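Kitchen notes: cups, mugs and the drying rack

The second-floor kitchen at Trunside reopens on Wednesday at 7.30 am. The new bench is in, the tap no longer drips, and the cupboard doors have been rehung so they close without a shove. Tenants from the Edet end of the building are welcome to use it while their own kitchen is being painted.

A few words on the dishes. Last year the building spent $629 replacing cups and mugs, most of them chipped in the sink or knocked off the draining board. The Cliltholm office had the same trouble and fixed it by getting rid of the draining board and putting in a wire rack. We have done the same. The racks have upright dividers at one end for plates and an open section at the other.

When there are no plates to dry, the divider end will take small glasses and cups. Bigger mugs are better off in the open section. If a mug won't sit upside down, lay it on its side with the handle clear of the wires. Tall tumblers tip over easily in a rack, so stand them on the bench beside it and wipe them out with a tea towel.

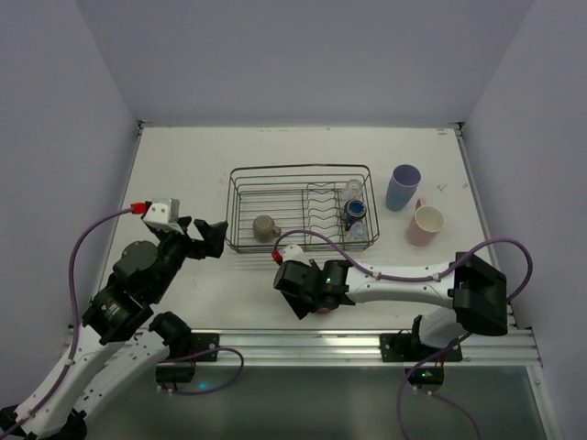
Can I leave my own mug in the rack overnight?

Please don't. The rack is cleared at 5 pm so the cleaners can wipe the bench, and anything still in it goes into the cupboard to the left of the fridge. Mugs are not labelled when they are moved, so if yours matters to you, take it back to your desk.

Plates go in the dividers one to a slot. Knives and forks go in the cutlery tub by the sink, handles up. Pots and baking trays should be dried by hand and put away, as they take up the whole rack and leave no room for anyone else's lunch things. The same goes for plastic tubs with lids -- they hold water in the rims and drip on whatever is underneath.

The dishwasher is still out of action. Drudetitz quoted $1335 for the repair and nearly $2000 for a new machine, and the building office has asked for a second price before deciding. Until then it is hand washing only. Detergent and brushes are under the sink, and fresh tea towels are in the top drawer. Used ones go in the blue bag behind the door, which is collected every Wednesday.

Chipped cups should go in the bin, wrapped in newspaper, and not back in the cupboard. Spare mugs are kept on the bottom shelf of the pantry. If the shelf is getting low, leave a note on the kitchen whiteboard.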